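Clotow Parish Records, transcribed text

Release: January 2018
Maintainer: Lionel Vasseur

Contents
Plain-text transcriptions of birth, marriage and burial entries from the registers of Mernport and Waltada. There are 266 files, one per register section, holding up to 3000 entries each. The Degefa registers are not included.

Format
UTF-8, tab-separated, one entry per line. Fields: register, folio, line, date, surname, given name, note. Dates follow the spelling of the source. Empty fields are kept.

Known problems
Folios 200 to 214 of the second Mernport register have water damage. Unreadable letters are marked with a question mark. Surname variants are not merged. Line numbers restart on each folio, so use folio and line together as a key.

Corrections
Send the file name, folio and line number with the proposed reading. Accepted changes go into the next release. 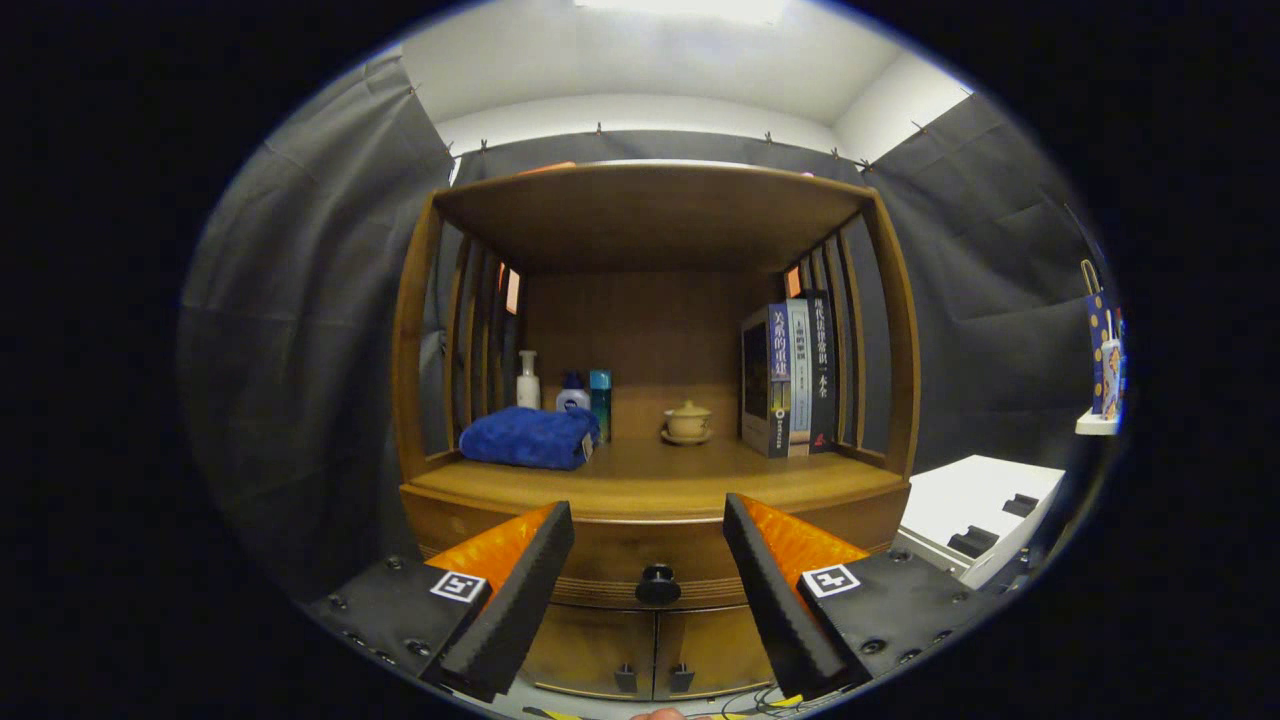 Corrections to the note field are handled the same way.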